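Pre-inspection walk-through, Temov House (residential care, 70 beds)

I do this walk every year before the state folks show up, and I always end up writing more in the comments than in the boxes. Sorry, Marek! Marked OK, FIX or ASK, same as last time.

1. Front entrance and sign-in
Door alarm sounds at the desk – OK
Visitor book legible – FIX
Comment: The pen is on a string so short you have to crouch. Longer string, please.

2. Hallways and handrails
Rails tight on both sides – FIX
Comment: The one outside room 139 wiggles when you really lean on it, and leaning on it is what it's for. I put tape on it and told the day shift.
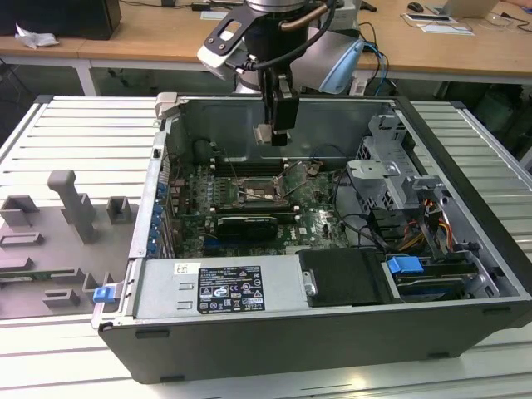 Anjana Kanagaratnam
Resident Safety Lead

3. Bathrooms
Grab bars solid – OK
Pull cords reach the floor – FIX
Comment: Room 156 had its cord looped up over the towel hook again. I know it gets in the way of the mop, but somebody lying on the tile can't reach it up there. I took it down and had a friendly word with housekeeping.
Water temperature at the sink – OK

4. Lifts and slings
Tags in date – OK
Slings free of fraying – ASK
Comment: Two of the large slings have fuzzy stitching near the loops. Might be nothing, might be the dryer. I pulled both until Oldřich has had a look at them, so the east wing is sharing for now.

5. Dining room
Aisles wide enough for walkers – OK
Thickener labeled and locked up – OK
Comment: Lovely lunch, by the way – I stayed for the soup.
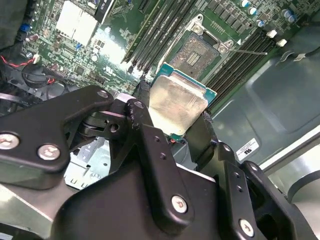

Back to the dining room for a second, I forgot the chairs. The ones with arms keep drifting over to the TV lounge, and then folks who need them to stand up are stuck with the plain kind. Could we put them back after bingo?

6. Medication room
Door locked when unattended – OK
Fridge log complete – FIX
Comment: Gaps on the evening lines all through May. The newer pages are much better, so keep going!

7. Fire and exits
Exit signs lit – OK
Exit paths clear – FIX
Comment: Laundry cart parked by the garden door. I moved it, went for coffee, came back, and there it was again.

Signed off with fixes open, 2025-11-30. Tullio De Luca has the handrail and the pull cords, and I'll recheck both myself.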